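Unit 9: Reading Nutrition Claims

Last unit covered what a food label has to say. This one covers what it likes to say, and most of that deserves less trust than it gets.

Start with "natural." On the front of a box it tells you very little. The same goes for "wholesome," "simple," and "made with real fruit." That last one can be true of a snack with a spoonful of apple puree in it. Before you believe the front, turn the package over and read the ingredient list, which runs from most to least by weight.

Serving size is the next soft spot. A bar that claims 9 grams of sugar may be listing half a bar. Our class sample, the Wodetti granola, looks modest until you pour what you would really eat and find you are at 2 servings. Do the math yourself.

Then there are the studies. The Ninavent leaflet in your packet says its drink "supports focus." Ask who paid, how many people took part, and what they were compared with. The leaflet cites one trial with 14 people, lasting 12 days, and no comparison group. I would not change my breakfast over that.

Portion pictures have their own problems. "Fill half your plate" sounds clear, but plates differ, and so does what people count as half. Ask whether the advice gives a plate size. Often it doesn't.
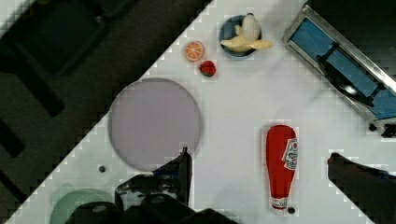 Fig. 2. Play fruit and a round plate.

For next time: bring one package from home with a claim on the front. Write down the claim, what the back says, and whether the two agree. "Sort of" is an acceptable answer if you can defend it. Skip vitamins and supplements, as they get their own unit in July.

Esarier Adult Learning | Contact the office | Copyright Esarier, all rights reserved | Back to top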